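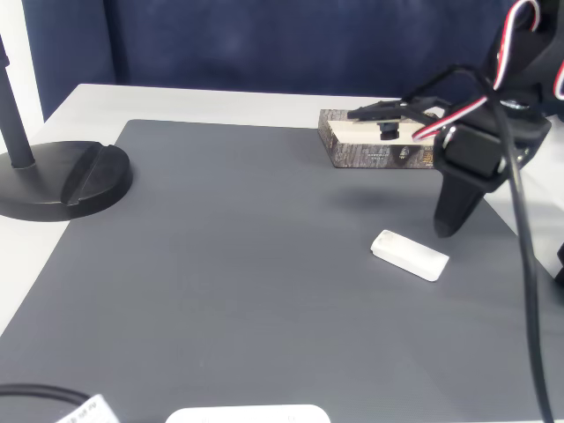 Most of the faults put down to the software are loose screws in the gripper, according to the technician who looks after the tabletop arms at the Nulier training center in Dandholm, and the center has now rewritten its maintenance schedule to match.

The new schedule took effect on June 7, 2021. It applies to the center's small servo-driven arms, which are used to practice picking up and setting down household objects on a ribbed mat. Under the earlier arrangement, an arm was inspected only after it had failed a task. Each arm will now be checked after every 30 hours of operation, whether or not a fault has been reported.

The check begins with the power off. Staff tighten the screws that hold the gripper fingers to their brackets, then move each joint by hand and feel for play. The servo wires are examined where they loop over the arm, as repeated bending at that point has been the center's second most common cause of stoppages. The heavy cable running down to the table must have enough slack for the arm to reach its full extension without pulling.

Once power is restored, the gripper is opened and closed over the mat and its resting position is compared with the value recorded at the previous check. A difference of over 4 millimeters at the fingertip requires the servo to be recalibrated before the arm returns to use.

The center reviewed 1,542 hours of operating records dating back to November before adopting the change. The records contained 342 unplanned stops. Many were followed by a restart and no further inspection – a practice the new schedule does not permit.

Replacement servos and wire sets will be supplied by Mosoti under an existing agreement. Arms awaiting parts will be tagged and taken out of service.

The center's second site, at Wurkura, will adopt the same schedule once its staff have completed training. Inspection logs from both sites will be kept in a shared register.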